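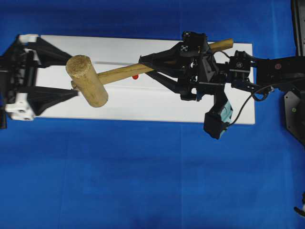 Kirsten Snorradóttir would like to know when the promised hours are coming back. She was told in May that once the arms were handling the mallets, the people at the finishing tables would get shorter shifts for the same pay. She is still working full shifts, she said this week, and now she spends a good part of each one waiting for a machine to let go of something.

By Mali Edwards
Wed 10 July
11 comments | 23 shares

Rarkier, which makes wooden hand tools, put robot arms into its finishing room this spring. The company says the arms have taken over the dullest part of the job, picking up each mallet, holding it by the handle and turning it for inspection. The system was supplied by Grurance and is sold under the name Lorora. It is supposed to learn the work from people who do it by hand.

Management calls this a partnership. The people on the floor have other words for it.

Before the change, a finisher took a mallet from the rack, felt along the handle for rough spots, looked at both faces of the head and either passed it or put it back for sanding. An experienced worker did it while talking about something else. Now the mallet goes onto a board, an arm takes the handle, and the worker watches a screen and presses a key if the grip looks wrong. The feeling for rough spots still has to be done by a person afterward. So the mallet gets handled twice.

Rarkier says it has run 4,000 mallets through the new stations. It would not say how many of those were stopped by a worker partway through, or how the pace compares with the old tables. A request for the number of mallets returned by customers before and after the switch went unanswered.

Béla Kelemen, the plant manager, said in a written statement that output figures "don't tell the whole story" this early on, and that the goal was to reduce strain on wrists and shoulders. That is a fair goal. Sore wrists are a real complaint in the finishing room and have been for years. But the workers who spoke for this story said the strain has mostly moved. They stand more than they used to, in one spot, looking down at a screen mounted too low for anyone of normal height. Two said they now go home with neck pain.

Haruto Ikeda, who trained on the stations first, was more generous than most. He said the arms are better than they were a month ago and that he no longer minds resetting them. He has also learned enough about the software to fix small faults without calling Grurance, and he likes that part of the day. He has not been given a raise for it. His job title is the same one he had at the tables.

That last point matters more than the machines do. Rarkier moved 4 finishers to the stations and described them in its announcement as "robot operators." On the payroll they are finishers. The company said it is "reviewing" the job grades and gave no date for when the review would end.

Anika Dvorak, who represents the finishing room in talks with the company, said she had asked for the grades to be settled before the stations were switched on. She was told it would slow things down. She has since asked who owns what the system learns from her members, and says the answer was a brochure.

Grurance did not agree to an interview. Its sales material says Lorora "frees skilled people for skilled work." At Rarkier, the skilled work was the work the system is being taught to do. What the finishers have been freed for so far is standing next to it.

None of this means the arms will fail. They may well get faster, and a room with fewer sore wrists would be worth having. But the company made specific promises about hours and pay, and it made them before it had anything to show. Kelemen's statement did not mention hours at all. Asked about that in a follow-up, he said schedules were "a separate conversation."

A second set of stations is planned for the company's Kvaran site. Workers there say they heard about it from the finishers, and that the company has yet to hold a meeting.

Contact the newsroom | Copyright, all rights reserved | Back to top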